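Open Day Hosts and Visitor Participants Wanted
Clurklow Robotics Workshop, Dotholm

Home > Get involved > Current calls

We are opening the workshop to the public in April and we need two groups of people: paid hosts to help run the day, and participants to try out the demonstrations beforehand and tell us what is unclear. Details of both are below. You may apply for one or the other but not both.

About the open day

The open day runs from 10 am to 4 pm at our premises on the Orthorpe road. Entry is free. Visitors will be taken through in small groups, and each group will see the same demonstrations in the same order: sorting small parts, packing a box, and handling clothes. The tour ends in the front room, where there will be tea and a chance to ask questions.

The building is 93 metres from the Sutcliffe Lane bus stop. There is step-free access at the side entrance and an accessible toilet on the ground floor. Parking is limited and will be kept for people who need it.

Open day hosts (paid)

Hosts meet groups at the door, walk them round and keep them behind the floor line while the arms are moving. You will not operate any equipment. Our own staff do that, and one of them will be at each table all day.

You will be expected to:

Attend one briefing in the afternoon, the week before the open day
Arrive at 8.30 am on the day and stay until 5 pm
Learn a short script for each demonstration and keep to the timings
Answer simple questions and pass the harder ones to staff
Help put out chairs and clear up at the end

You do not need a technical background. We would like people who are used to speaking to the public, for instance in a shop, a library, a museum or a school. You must be 18 or over and able to stand for long periods, with breaks. If standing is a problem, tell us, as there is a seated post at the welcome desk.

The briefing is paid at the same hourly rate as the day itself. Lunch is provided. Travel within the Dotholm area is paid back on production of a ticket or receipt.

Trial visitors (participants)

Before the open day we will hold rehearsals with real visitors. A rehearsal takes one morning or one evening. You will go round with a host, watch the demonstrations, and fill in a form at the end. Some people will also be asked to stay for a short talk with staff about what they saw.

We want a mixed group. In particular we would like to hear from people over 60, people who have never seen a robot working, and people who do a lot of laundry or folding in their job, such as hotel, hospital or care home staff. Children aged 8 and over may come with a parent or guardian, who must also fill in the form.

Each adult participant gets a £20 shopping voucher. We have room for 3 rehearsal groups. If we get more names than places we will draw them by lot, and those not chosen will be offered an early slot on the open day.

What you will be watching

The clothes table is the one most people ask about, and it is also the slowest. Two arms work from the same side of a table and deal with one garment at a time. Hosts should be ready to explain that soft things are difficult for a machine, as a shirt takes a different shape every time it is put down. Some attempts fail, and staff will start again with the same garment when that happens. We do not hide this from visitors.

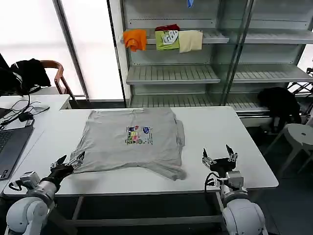
A grey T-shirt on the clothes table, with both grippers close to the fabric.

Photographs may be taken during the rehearsals and the open day. If you do not wish to appear in any, say so on your form and you will be given a yellow badge.

Please wear flat, closed shoes. Long scarves and loose necklaces must be taken off before you go into the demonstration room. Lockers are available.

How to apply

Write to the Open Day Desk, Clurklow Robotics Workshop, Dotholm, or hand in a letter at reception between 9 am and 5 pm. Mark the envelope HOST or VISITOR. For hosts, we need one page on your experience and the name of one person we can contact for a reference. For trial visitors, we need your age group, your job or former job, and whether you would prefer a morning or an evening.

You can also ring the office on extension 1111 through the main Clurklow switchboard. Large print copies of this notice and of the application form can be posted to you.

Host applicants will be invited to a short informal interview at the workshop in March. Everyone who applies will get a reply, including those we cannot place.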